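Notebook, hide and camera trap work, Xolalpa site
January, typed up in the evening from the pencil notes

Went back over the card from the lower pool trap. 323 frames since the last visit. Of those, 190 are grass. I have now moved the sensor down, up, and down again, and I still get grass. The Brornus trigger is supposed to ignore plants moving in the wind. It doesn't, or it does and I have set it wrong, and the manual is no help in telling me which.

What I wanted was a kingfisher leaving the water, bird sharp, splash sharp, bank dark behind it. What I have is one kingfisher on the perch with its back to the lens, and a great many wagtails.

Fulgencio Arriaga thinks the trigger lag is the problem and that we should prefocus closer to the perch. Maybe. He said the same about the owl setup, and there it was a loose cable. 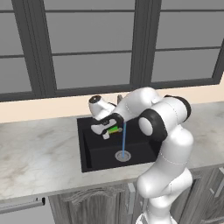 Jonatan Öberg wrote in the margin: I don't buy the lag either. Your beam crosses the pool too high. The bird is already out of the water and past the focus point by the time it breaks it. Drop the beam to a hand's width over the surface and leave everything else alone for once.

Fair on the last point. I did change two things at the same time and now can't say which of them did anything. Beam goes down tomorrow, first light, nothing else touched.

On flash. The Lullport article everybody keeps passing around says birds get used to it in a few visits and carry on feeding. I would like to see how they know. They watched one perch. Our female came in less on the flash mornings, but it was also colder and there was ice along the near edge, so that proves nothing for either side. Until I have matched mornings I'm keeping the power at its lowest and accepting noise.

Tried the Flavudow noise filter on the better wagtail frames. Looks wonderful small. At full size the breast feathers turn into something like wet paint. I'd take the grain. Would not send a filtered file to anyone who plans to print it.
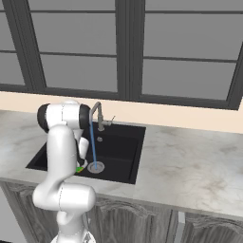 Page last changed: January, 9:40 pm

Added after supper. Lens notes, because I will forget. The 700 is too long for the lower hide unless the bird sits on the far post. From the stool it won't focus on the near perch at all. Shorter lens for the pool, long one stays in the upper hide.

Battery in the trap lasted nearly 10 nights. The box claims a good deal more, presumably in a warm drawer.

Baiting: still against it. Fulgencio wants a sunk tray of minnows under the perch and says all the pictures we admire were made that way. Could be true. Then the caption ought to say so, and mostly it doesn't. If we do it, it goes in this book and in the caption, or I'm out.

To do
Lower the beam, see Jonatan's note
Cut the grass in front of the sensor
New strap for the upper hide door
Ask Fulgencio for the second card reader back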